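Budgeting for a second packing cell: same gripper again or something better?

posted by sheetmetal_sal, July
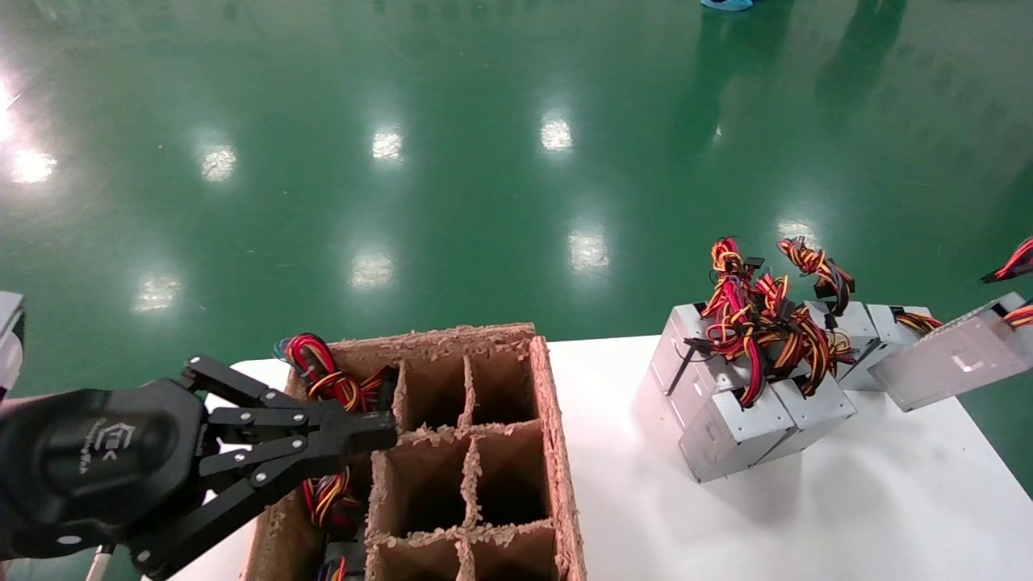 So we refurbish and resell computer power supplies, and my boss finally said yes to a second arm for the packing side. He wants a number from me by the end of the month and I keep going back and forth. The job is simple on paper: take a unit off the table, put it in a pulp divider box, next cell, repeat. Cables and all, nobody trims or bags anything first.

The arm I'm fine with. It's everything hanging off the arm that I don't know how to budget. Our integrator (Brutudham) quoted the same two-finger linkage gripper as the first cell. Vultance quoted a longer, skinnier one and it costs a lot more. I like the skinny one because pulp dividers don't leave you much room for fingers. But I'm the one who has to defend the money, so talk me into it or out of it.

Target is 183 units a shift.

posted by wolel_fan_77

Out of it! Buy the same gripper twice and keep one set of spare fingers that fits both. We have three different grippers on our floor and I swear I spend half my life looking for the right screws. Matching hardware is worth more than a few millimeters of clearance.

posted by Leonilde Simões

I'd hold off on both. What are your cables doing when the unit comes off the pile? Wires in a heap like that grab each other, and then you're lifting one unit and dragging its neighbor. Skinny fingers won't fix that and neither will fat ones. We sort parts with harnesses attached and the best money we spent was on a tray that keeps them apart before the robot ever sees them. Plain trays from Loureiro, we bought 100 of them and I still have plenty left.

posted by sheetmetal_sal

Leonilde, the cables are the whole problem, yeah. Red, yellow, black, orange, all in one big tangle with the connectors sticking out every which way. I hadn't put trays in the budget at all. Who loads them though? If I need a person putting units in trays, my boss is going to ask why that person can't just put them in the box.

posted by Leonilde Simões

Fair question and I got asked the same thing. For us the units get set down by hand anyway after test, so setting them in a tray instead of on a pile was no extra work. If yours come to you already in a heap then okay, different math.

posted by sheetmetal_sal

They do get set down by hand after test. Huh. Let me chew on that.

posted by dockdoor4

Disagree with the tray thing a little. Trays need somewhere to live, somewhere to come back to, and a cart. Price the cart! We forgot the cart. Also I'd spend on the box end before the pick end. Molded pulp is never quite square and the top edges are fuzzy, so if your program thinks every cell is in exactly the same spot you'll be nudging it forever. A cheap corner fixture bolted to the table did more for us than a fancy gripper would have.

posted by wolel_fan_77

Seconding the fixture. Ours is two pieces of angle and a toggle clamp. I'd still put the same gripper on it though, I'm not letting that go lol

posted by pm_gretch

Can I be the boring one? Your quote probably has zero hours in it for programming the cable part. Ask Brutudham straight out how many hours they're allowing for tucking wires into the cell. On our last project that line was blank and we ended up paying for 142 hours nobody had planned on. The gripper price difference was pocket change next to that.

posted by sheetmetal_sal

Just looked. One line, "application programming," no hours listed. I'm calling them in the morning.

posted by dockdoor4

Get it in writing. And ask for a trial with your real boxes and your real units, cables on. Ship them 2 full cartons and make them send you the uncut video.

posted by sheetmetal_sal

Will do. Right now the draft says same gripper, spare fingers, corner fixture, trays as an option with a cart (thanks), and a big question mark next to programming. Vultance says they'll lend me the skinny one to try, so I'm not closing the door on it. wolel_fan, you can yell at me later.

posted by wolel_fan_77

Yelling now. Check the bolt pattern before they ship you the loaner!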